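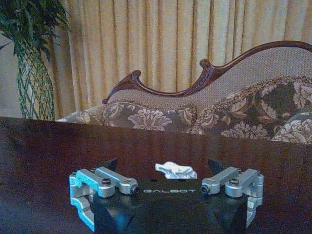

Review: two-finger gripper, wrist-mounted, after three months of tidying jobs
By Ewurabena Fiadzo, 2019-06-12

We have had this gripper on the arm at Odalstead since March. The work is light household clearing: tissues, cloths and other small soft things picked off tables and dropped in a bin. I was asked to write up the dropped-grip fault along with the general review, so most of this is about that.

The build is good. The linkages on both sides are solid metal, the screws on top are ordinary socket heads, and you can get a key on them without taking anything else off. The black fingertips come to a point, which suits small crumpled items on a flat surface.

The fault appeared after 3000 cycles. The fingers would close on a tissue, the software would report a good grip, and the arm would go off to the bin with nothing in it. At first it happened now and then. By the end of that week it was two picks in every ten, and on a polished table it was worse – the tissue slid ahead of the tips instead of folding between them.

Mohammed-Awal Nyarko took the unit down and found play in one of the pivot pins. One finger was arriving slightly late, so the tips met off centre. The motor still reached its closing position and the controller took that as success. A hard object would have shown up the problem much sooner.

The safety side bothers me more. On two occasions the arm went back for the missed tissue while someone was reaching over to pick it up by hand. No one was hurt. The retry starts with no pause and no sound, and the manual gives it a single line. We have now switched automatic retry off and set the arm to stop and wait after an empty grip.

Kerkard, who supplied ours, sent new pins without argument. They took nine days to arrive. Fitting them is a short job, but you must redo the zero position afterwards and the instructions leave that out.

Good points: strong, easy to clean, easy to get at.
Bad points: poor grip detection on soft items, silent retry, slow spares.

I would buy it again for boxes and bottles. For tissues and cloths, check the pins every month and leave the retry off.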